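Robot Manipulation Practicum
Handout 4: Thin Objects in a Cup

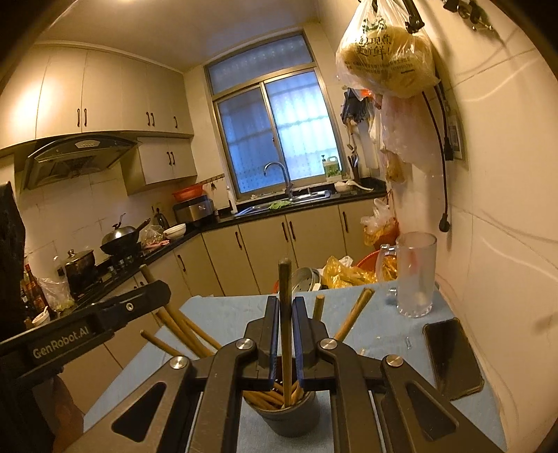

Fig. 1. One chopstick held upright between the blue pads, over the cup.

Read this before your lab slot. You will need the notes from Handout 2 on pad contact, and your group's log sheet.

The task

The task has two directions. In the first, you lift one chopstick out of a cup that holds several and lay it on the cloth. In the second, you pick it up from the cloth and put it back in the cup. Both are done with the hand-held gripper. Each member of the group records both directions. Groups using the Solberg bench should use the cup already on it.

Why chopsticks

A chopstick is long, narrow and light. The pads touch only a short length of it, so it can turn between them even when the grip feels firm. The sticks in a cup also lean on one another, and pulling one often drags a second one up or changes how the rest are resting. Blocks and bottles, which we used in the first weeks, do neither of these things.

Procedure

1. Put the cup on the cloth within easy reach. Let the sticks lean however they fall. Do not straighten them.
2. Choose your stick before you start recording. Open the jaws wider than you think you need.
3. Come down from above, with one pad on each side of the stick. Close slowly until both pads touch.
4. Raise the stick straight up until the lower end clears the rim, then move sideways. Moving sideways too early tips the cup.
5. For the return, line up the lower end over the opening before you go down. Watch the lower end, not the jaws.
6. Open the jaws fully before backing away.

Record 7 runs in each direction. Keep the failed ones and mark them F on the log sheet. A run counts as failed if the stick is dropped, if a second stick leaves the cup, or if the cup falls over.

Common problems

Stick rotates in the pads. You are gripping too near one end. Try again lower down if the other sticks leave room.

Pads close on two sticks. Open, back off, and come in from a different side. Do not shake the extra one loose.

Stick catches on the rim going in. The stick is tilted. Raise it, correct your wrist, and go down again. This still counts as one run.

Files

Name each run with your group, direction (OUT or IN) and run number, and upload to the Voletti folder. Check that every file opens before you clear the bench.

To hand in

The log sheet and one page of notes comparing the two directions. State which one failed more often and where in the motion the failures happened. Due 23 Feb 2021.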